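# Caderno de oficina - acabamentos a óleo sobre madeira

27/6/04. Registo redigido por Dušan Polák. Presentes na sessão: Shaimaa Abdel Rahman e Imre Bakos.
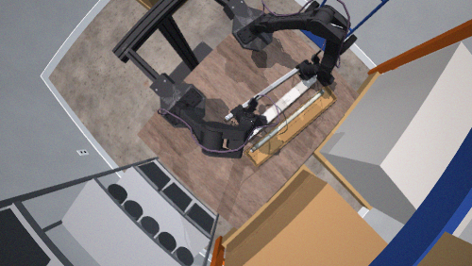 Mesa de madeira, veio castanho-avermelhado; pavimento de betão.

**Objeto da sessão**

Prosseguiu o ensaio comparativo dos dois óleos de acabamento, lotes 151 e 442, ambos fornecidos pela Proden. O ensaio foi pedido pela Cinddale no âmbito da revisão dos tampos da sala de refeições e deverá permitir escolher um único produto para toda a encomenda. As condições de aplicação são as fixadas em fevereiro, com uma alteração no intervalo entre demãos, adiante descrita.

**Preparação dos provetes**

Foram utilizados oito provetes da mesma prancha, numerados no topo a lápis. O provete 3 apresenta um nó junto à aresta e foi mantido, por decisão da sessão anterior, mas não entra na comparação de cor. A lixagem fez-se à mão, no sentido do fio, com limpeza por aspiração e pano seco. A Shaimaa observou que o pano húmido, usado na primeira série, levantava a fibra de modo desigual e obrigava a nova passagem de lixa. Suprimiu-se essa etapa.

Nos provetes 1 a 4 aplicou-se o lote 151. Nos provetes 5 a 8, o lote 442. A boneca de algodão foi substituída entre lotes e as usadas ficaram estendidas no exterior, abertas, sobre a grelha. Recorda-se que a regra é válida também para os panos de limpeza: na semana passada foram encontrados dois amarrotados no balde, o que não pode repetir-se.

**Aplicação**

O lote 151 é mais fluido e espalha bem, mas foge para as arestas. É necessário retomar o excesso antes de ganhar pega, sob pena de ficar um cordão brilhante que depois só sai com lâmina. O lote 442 exige mais esforço no braço e deixa a superfície baça durante a aplicação - o brilho regressa com a fricção final. O Imre prefere este segundo, por ser mais fácil ver onde já passou a boneca. Eu mantenho reservas quanto ao cheiro, que persistia na sala à hora do fecho mesmo com as duas janelas abertas.

O intervalo entre a primeira e a segunda demão passou de uma noite para duas. Na série de fevereiro a segunda demão tinha sido dada sobre uma camada ainda mole em metade dos provetes, e a superfície ficou pegajosa durante dias. Desta vez, ao toque, nenhum dos oito marcou.

**Observações de cor**

Comparação feita à luz natural, junto à janela norte, com um provete sem tratamento ao lado.

- Lote 151: escurecimento moderado, tom quente, veio mais contrastado. Os provetes 1 e 2 são indistinguíveis entre si. O 4 ficou ligeiramente mais claro num dos topos, talvez por falta de produto.
- Lote 442: escurecimento menor, tom mais neutro. O provete 6 tem uma mancha oval que não se explica pela aplicação e que já se adivinhava na madeira em bruto.

A Cinddale pediu expressamente que os tampos não fiquem mais amarelos do que os rodapés existentes. Falta-nos uma amostra desses rodapés. Foi solicitada ao Demetrius Park, que ficou de a enviar e ainda não o fez. Sem ela, qualquer parecer sobre cor é provisório.

**Resistência a manchas**

Ensaio com água, vinagre, café e azeite, uma gota de cada por provete, sob vidro de relógio. O vinagre foi acrescentado a pedido da Gustum, que irá explorar a cozinha e considera provável o derrame de molhos.

A água não deixou marca em nenhum dos lotes. O café deixou auréola ténue nos provetes 1, 2 e 4, que desapareceu quase por completo com pano e sabão neutro. No 442 não se notou auréola, exceto no provete 6, precisamente sobre a mancha já referida, pelo que a leitura não é segura. O vinagre tirou brilho aos dois lotes. O azeite não pôde ser avaliado: os vidros dos provetes 5 e 7 foram deslocados antes da leitura. Repetir.

**Consumos**

O lote 151 rende mais na segunda demão do que na primeira; no 442 a diferença é pequena. As pesagens das latas estão na folha solta colada no verso desta página. A primeira pesagem do 442 foi feita com a tampa e deve ser corrigida antes de se calcular qualquer rendimento.

O Anas El Ouafi telefonou durante a tarde a perguntar pelo prazo. Foi-lhe comunicado que não será emitido parecer antes da repetição do azeite. Informou ainda que a Alaoui pode fornecer uma cera de manutenção compatível com qualquer dos óleos. Pediu-se a ficha técnica. Não se iniciam provas com cera nesta série, para não misturar resultados.

**Pendentes**

1. Repetir o azeite nos oito provetes, com os vidros fixados por fita.
2. Corrigir a pesagem do 442 (Imre).
3. Insistir na amostra de rodapé.
4. Encomendar cinco folhas de lixa fina; a gaveta está vazia e a requisição anterior não foi assinada.
5. Verificar se resta prancha suficiente para uma série de reserva. Caso contrário, avisar a Cinddale de que a reserva será cortada de outra peça, com a diferença de tom que isso implica.

Os provetes ficaram na estante de secagem, prateleira do meio, face tratada para cima. Pede-se que não sejam movidos até à próxima leitura.

D. P.

*Nota acrescentada a lápis (S. A. R.):* o provete 8 tem um risco transversal, anterior à segunda demão. Não é defeito do óleo.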